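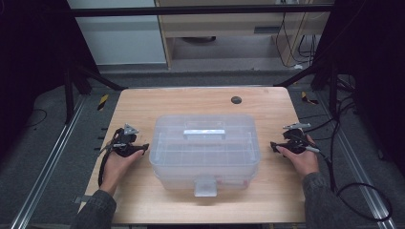

Progress report: Dastside Storage and Lending Room
Submitted to the Galang small grants desk, 1/23/24

Where we are

We're past the halfway mark and I'm really happy with how this is going! When we wrote the application, the craft and repair supplies at Dastside lived in grocery bags, shoe boxes and one very deep cupboard that people were a little afraid of. As of this week, 129 boxes are packed, labeled and on the shelves, and another 41 are waiting for their labels. Members have already started borrowing from the finished shelves, which we didn't plan to allow until April, but they asked so nicely (and so often) that we opened up early.

The boxes

We settled on clear, cloudy plastic boxes with a flat handle on the lid and a latch at the front. You can't read a label through them, but you do get a hint of color, and that helps more than I expected. If there's something reddish-pink glowing through the lower corner, you already have a pretty good idea you've picked up the wrong one when you came for the gray darning wool. The handle folds down flat, so the boxes stack, and the ridges in the lid stop the top one from sliding around.

The first order was with Satport and came in two deliveries. Three boxes had cracked latches and were replaced without any fuss. We did find that the small size fills up faster than we figured, mostly with zippers, so the second order leaned toward the next size up.

Packing and sorting

All the packing happens at the pale wood table, one box at a time. We tried doing several at once in the first week and ended up with buttons in the bias tape and a pair of pinking shears that took two days to find. One box on the table, everything else on the floor or the cart — that's the rule now, and it has stuck.

Each box gets a short contents list on a card, kept in a binder by the door. We wrote the cards by hand at first and then switched to typed ones after a few cheerful arguments over whether a word was "hooks" or "books."

The order on the shelves is sewing first, then knitting and crochet, then paper, then small repairs. Small repairs is the messy one. It has glue, picture wire, felt pads, lamp parts and a lot of screws that belong to furniture none of us can identify. I'd like to give it a proper sort before we add anything else to it.

Lending

The sign-out sheet shows 16 boxes borrowed so far, and all but one are back. The popular ones are the embroidery starter box and the bookbinding box, which has a waiting list. People have been great about returning things tidy, and a couple of boxes came back with more in them than they left with. We'll put together a second bookbinding box from what we have on hand, plus some linen thread and an awl or two from the supplies line.

Money

Shelving came in a bit under what we budgeted, and boxes a bit over, so the two nearly cancel out. The label printer was bought as planned. We haven't touched the workshop line yet. Receipts are in the folder we share with your office, filed under Busutura, the name the room went by when the grant account was set up.

What's left

Label the waiting boxes and get them shelved.
Sort small repairs, top to bottom.
Finish the binder and make a second copy for the front desk.
Run the open afternoon in April, with a table for trying things out and a table for donations.

One request

We'd love to move part of the workshop line to boxes, enough to cover the yarn that is still in bags. It wouldn't change the total. If that works for you, a quick yes by email is plenty, and we'll place the order the same week. And please come by and see the shelves — the kettle is on the left as you come in.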